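**Hand clearance check** (also called the open-hand check, or just "the clearance")

A hand clearance check is a short routine done before a robot with a multi-fingered hand is allowed to move at working speed. I've looked after the Ekton wiki pages on good practice for a while now, and this is the one people ask me about most, so I've tried to write it the way I'd explain it over a cup of tea.

## Where it comes from

The routine grew out of a house rule at Mfinanga, written by Nafula Owino and later tidied up by Azlan Pillai. It isn't a national standard and you won't be fined for skipping it. It sits underneath the proper risk assessment, which you still have to do (sorry!). Grurnar took it on in October, with a few changes to the wording, and their version is the one I follow here.

## What the rule asks for

The hand should be opened fully at crawl speed, with the arm still. Whoever is running the check keeps the stop button within reach and stays outside the marked area. Each finger is then moved on its own and returned before the next one starts. I used to move them all together to save time, and Wafula Lukumay quite rightly told me off for it – a stiff joint is very easy to miss when its neighbours are moving too.

After that comes the thumb, which gets its own line on the sheet. Thumbs sweep through a wider space than people expect, and on the Avix sheet there's a separate box for whether it touches a finger at rest. Touching is allowed. Pressing hard enough to raise the motor current is a fail, and the limit is whatever your maker's manual gives.

Loose cables within reach of the arm get clipped back or written down.

## Using the wrist view

Plenty of teams do the check from the wrist view, and I like it a lot, as you get the knuckles and the tips together without leaning in. The older text only allowed a direct look from outside the area. Beatrice Lyimo argued for the change, and the current wording accepts either, so long as every fingertip can be made out. With black tips I'd look for the pale segments first and follow each one along to its end. Bright walls and ceiling lights can wash out a fair bit of the background, so the surroundings still need checking by eye.

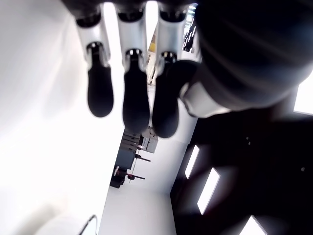 ## Keeping records

One line per check is plenty: hand, person, result, anything odd. Mfinanga's log had reached 852 entries when I last read it, and the most useful ones were the short grumbles in the remarks column. Muthoni Muli keeps failed sheets in a separate folder, and I've copied her. A failed hand stays at crawl speed until a second person has repeated the check and signed underneath.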